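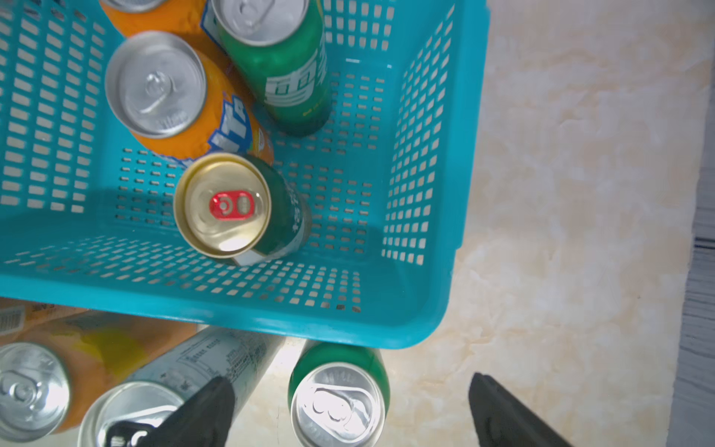 I came in sure that the wide fingers would win, wrote one of the people from our spring round, and by the second session I was arguing for the narrow ones and couldn't really tell you when I switched.

We get a lot of notes like that, and we'd like more of them. Skurnance is looking for people to drive a robot arm, swap grippers, try two kinds of hand controller, and tell us what they think in plain words. No robot experience needed. Paid, on site, starting in June.

Call for participants: Skurnance gripper and controller comparison, summer round
Where: Fomis workshop, Cordeiro, ground floor
Places open: 27
Pay: $300 for the full set of sessions
Sessions: 4 per person, two hours each

What this is

Skurnance is a comparison project run out of the Fomis workshop. We take everyday jobs such as putting drink cans into a basket, taking them out again, standing one up that has rolled over, and we have different people do the same jobs with different hardware. Then we look at how it went and, just as much, at how it felt.

The arm stays the same the whole way through. What changes is what is on the end of it and what you hold in your hands. In the summer round we are comparing three sets of gripper fingers and two controllers. One of the controllers is the Iro, our own build, which you hold like a thick pen with a squeeze trigger. The other is a fairly ordinary pair of joysticks. We have people on staff who love the Iro and people who would happily never touch it again, so please don't feel you have to be polite about it. Half of what we fixed over the winter came from somebody grumbling.

We are also trying a new position for the wrist camera. You will be working partly from that camera's view and partly by just looking at the table, and we want to know when you look where. Some people hardly glance at the screen. Others end up with their nose almost on it, and both are fine with us!

Why cans

People ask, so: cans are great. They're slippery, they're shiny enough to confuse a camera, they roll when they are on their side, and a basket full of them is never arranged the same way twice. A can standing by itself on a smooth tabletop is an easy pick with almost anything. A can lying against the rim of a basket is another matter, and you find out quickly which fingers are too fat to get down beside it. We tried wooden blocks in the first round and everyone got good at blocks, which didn't tell us much.

There will be other objects too (sponges, mugs, a bag of rice that has outlasted several gripper designs), but cans are the part everyone does, so that we can compare one person's sessions with another's.

What you'd be doing

The first session is mostly getting used to things. Someone on the team shows you the arm, the stop button and the controllers, and you get plenty of time to mess around before we write anything down. You will do the basket task with one controller and one set of fingers, and then we talk.

In the second and third sessions you work through the other fingers and the other controller. The order is different for each person and we assign it, so you can't pick your favorite first. Sorry about that. You'll change the fingers yourself with a hex key, with one of us beside you. We want your opinion on that part too, because a gripper that works beautifully and takes forever to swap is one people stop swapping.

The last session is the one participants tend to like best. You get your choice of fingers and controller, we hand you a job you haven't seen before, and you do it however you want. Afterward there's a longer conversation with the recorder on, and you can draw on our printouts, mark up the controller with tape, or sketch the finger shape you wish we had made. Two of the three sets in this round began as sketches like that.

In every session we ask you to talk out loud while you work, at least some of the time. It feels odd for the first few minutes. "Ugh, no, other way" is perfectly useful to us.

Who we're looking for

You should be 18 or older, able to sit or stand at a table for most of two hours with breaks, and comfortable following a conversation in English. That is really the whole list.

We'd be especially happy to hear from people who:

— use their hands for a living: cooks, hair stylists, mechanics, nurses, florists, stock clerks
— are left-handed (the Iro was designed by right-handed people and it shows)
— have small hands, large hands, or some stiffness or tremor in their hands
— have never played a video game and don't plan to
— did the spring round with the old camera position and want to see what changed

If you drive robot arms at work, we can take a few of you as well, but please say so when you apply. We keep those results in their own group.

Glasses are no problem. If you use a wheelchair, the table goes up and down and there's a ramp at the side entrance. If you would need something else to take part, write it in your message and we'll figure it out together before your first visit.

Pay and the practical stuff

You receive $300 when you've completed your four sessions. If you have to stop early, you are paid for the sessions you did, split evenly. We can't pay for travel, but the bus stop is right across from the gate and parking in the Fomis lot is free after 4 p.m. (before that you'll need a visitor slip from the front desk, so tell us you're driving).

Sessions can be booked in the morning, the afternoon or early evening. The earliest one starts at 8 a.m. and it has, by a wide margin, the best coffee. Please leave at least one full day between your sessions. We'd like you to come back rested, and the arm needs its checks.

Wear sleeves that stay put and shoes that cover your toes. Tie back long hair. Rings and bracelets come off while you're changing fingers; there's a tray for them.

Safety

The arm runs at a reduced speed for everyone, including us. There is a stop button within your reach and another within ours, and you may press yours at any time for any reason, including wanting to know what it does. You'll read and sign a short safety sheet in the first session and we go over it out loud. Hands stay off the table while the arm is powered.

You will drop things. Dents, spills and cans rolling onto the floor are part of the work, and you will never be charged for anything or marked down for it. We keep a mop in the room.

What we record

We record the wrist camera view, the arm's movements, what your controller sends, and your voice. There's also a camera pointed at the table which may catch your hands and forearms. It doesn't see your face. Your recordings are stored under a code, and the sheet that connects codes with people is kept separately and destroyed after the round is written up. You can ask us to delete your sessions up until that point, and you'd still be paid for them.

We plan to share the movement data and the written results openly. Voice recordings stay with us. If we'd like to quote something you said, we'll show you the sentence first.

What you'll get to see afterward

Everyone who takes part gets an invitation to the open evening at the workshop, where we put all the fingers out on one table and go through what we learned, including the parts that went badly. After the spring round the discussion about rubber pads ran so long that we had to move it to the parking lot. You'll also receive the written results before they go up on the project page, and if you think we've got something wrong about your sessions, there's time to say so.

How to apply

Write to us through the contact form on the Skurnance page and put "summer round" in the subject line. Tell us:

— which times of day suit you
— which hand you write with
— what sort of work or hobbies keep your hands busy
— whether you've driven a robot arm before
— anything we should know to make the visit easy for you

A few lines are plenty. There's no interview and no test. We try to put together a mixed group, so if we can't place you this summer it may simply be that we already have several people with similar answers, and we'll ask if you'd like to be kept on the list for the fall.

If you're on the fence, come by the workshop in the late afternoon and have a go with the joysticks first. The door by the loading bay is usually open — ring the bell if it isn't, and give us a minute to park the arm.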